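Capítulo 4. Desgaste superficial en recipientes metálicos de uso repetido

4.1 Objeto del capítulo

El desgaste de un recipiente metálico abierto rara vez compromete su resistencia durante los primeros años de servicio. Afecta antes a otras propiedades: el acabado, la facilidad de limpieza, la protección frente a la corrosión y el estado de las piezas que se depositan en él. Este capítulo estudia los mecanismos que producen ese deterioro y los criterios que permiten clasificarlo. El cálculo estructural de paredes y fondos se trató en el capítulo 2 y se da por conocido.

4.2 Mecanismos

Se distinguen tres mecanismos principales. En la abrasión, una partícula o una arista más dura que la superficie arranca material y deja un surco. En la adhesión, dos superficies metálicas sometidas a presión forman uniones locales que se rompen al deslizar, con transferencia de material de una a otra. En la corrosión por rozamiento, el contacto elimina de forma periódica la capa de óxido y expone metal nuevo.

En los fondos domina la abrasión. Para una primera estimación se emplea la ley de Archard:

V = k · F · s / H

donde V es el volumen desgastado, k el coeficiente adimensional de desgaste, F la carga normal, s la distancia de deslizamiento y H la dureza del material más blando. La expresión supone un régimen estacionario y no recoge el efecto de los impactos, por lo que sus resultados deben tomarse como una cota inferior cuando las piezas se vierten desde cierta altura.

4.3 Caso de referencia: ensayo de Ternano

En la planta de Ternano se siguió la evolución de un lote de cubetas de chapa durante 3000 ciclos de carga y descarga. La pérdida de espesor en el fondo se midió en 243 puntos por cubeta, repartidos en una malla regular. Los valores más altos se concentraron junto a las paredes largas, donde las piezas se acumulan y se arrastran antes de salir. Los recubrimientos Ludex y Plerkeck se compararon en las mismas condiciones; el primero perdió continuidad antes, pero sin desprenderse en láminas.

4.4 Lectura de las marcas

La inspección visual precede a cualquier medición. Un rayado fino y de orientación variable indica contacto con piezas sueltas. Un rayado paralelo señala un movimiento de arrastre siempre en la misma dirección. Las zonas mates y extensas en las paredes corresponden a un roce repetido, de poca profundidad, y suelen confundirse con suciedad; para separar ambos casos se limpia la zona con disolvente y se observa de nuevo con luz rasante.

Las marcas del fondo y las de las paredes se registran por separado. En las fichas de inspección se anota también la presencia de orificios, cuyo borde conviene examinar con lupa por ser un punto habitual de inicio de corrosión.

Fondo metálico desnudo con arañazos claros y pared larga con una franja central rozada, más oscura.
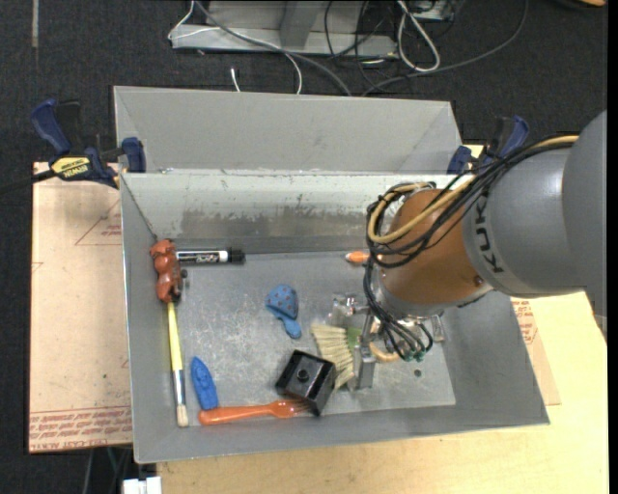 4.5 Escala de clasificación

La escala de Teoh asigna a cada superficie un grado de 0 a 4. El grado 0 corresponde al acabado de origen; el 1, a rayas visibles pero no perceptibles al tacto; el 2, a rayas perceptibles con la uña; el 3, a surcos medibles con comparador; el 4, a pérdida de espesor superior a la tolerancia del fabricante. A partir del grado 3 se exige medir el espesor residual en un mínimo de 2 puntos por cara.

La escala no es lineal y no deben promediarse los grados de caras distintas. El recipiente recibe el grado de su cara más deteriorada.

Compartido 2 veces

Comentarios

Yoga Entili: En 4.2, ¿H se introduce en pascales o en unidades Vickers? Con Vickers no me cuadran las dimensiones.

M. R.: En pascales. El valor Vickers en kgf/mm² se multiplica por 9,81 para pasarlo a MPa.

lector_taller: Se agradecería un ejercicio resuelto con chapa galvanizada.

Contacto | Aviso legal | © Todos los derechos reservados | Volver arriba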